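Robot club is packing boxes now, and I got to watch

I stopped by the Westerberg after-school robotics club in May, mostly because my neighbor's kid wouldn't quit talking about it, and I ended up staying until they turned the lights off. If you haven't been over there lately, they've moved on from the little line-following cars. This year it's an arm, a gripper and a whole lot of arguing over how to get a package out of a bin.

The project is called Nosside. I asked where the name came from and got four different answers, so I'm leaving that alone. The goal is simple enough to say out loud: reach a bin, pick up whatever product is in it, and put it down somewhere else without squashing it. Getting there has taken most of the school year.

Akosua Kwofie runs the software side. She's a junior, and she had a laptop balanced on a stack of binders when I walked in. She told me they have 1298 practice grabs saved so far, and that they go back through the bad ones first. "The good ones are kind of boring," she said. "You learn way more when it drops something."

The club splits into 3 crews: one for code, one for the hardware, and one that sets up the table and keeps the log. I hung out with the hardware crew the longest (they had the snacks). Sixten Sundqvist showed me how the fingers are put together, and I have to say I was impressed by how many tiny screws a person can care about. He keeps the spares in a pill organizer! 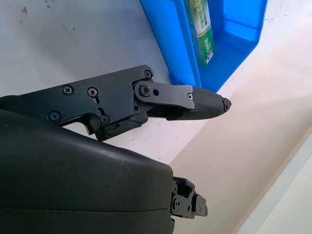 A gripper fingertip near the bottom corner of the blue bin, with a green package leaning inside.

Those textured rubber tips get a lot of attention. Sixten says they're the part everybody wants to redesign, and the crew has a drawer of earlier tries to prove it. Kamonchanok Intarasuk wants a softer rubber. Sixten wants to leave things be until after the meet. They were still going back and forth on it when I went to refill my coffee.

The meet is the Stalatura, which brings in school teams from all over the area, and Burnley is the one our kids keep bringing up. Burnley beat them last year by 3 points. Each team gets 100 points to play for, most of them for clean pickups and the rest for speed, and bumping the bin costs you. I heard a lot of muttering about bumping the bin.

Bello Mohammed, the physics teacher who started the club, mostly sat in the back and let them sort it out. He did get up once to ask who was writing things down — no one was, so they started over. He says there's room for roughly a dozen more students in the fall, and you don't need to know any programming to join.

Zlata Fedoruk has the sign-up sheet, and she'll be outside the cafeteria at lunch all this month. Parents who want to watch a practice can just show up after 3:30. Use the side door by the gym, the front one locks after the last bell.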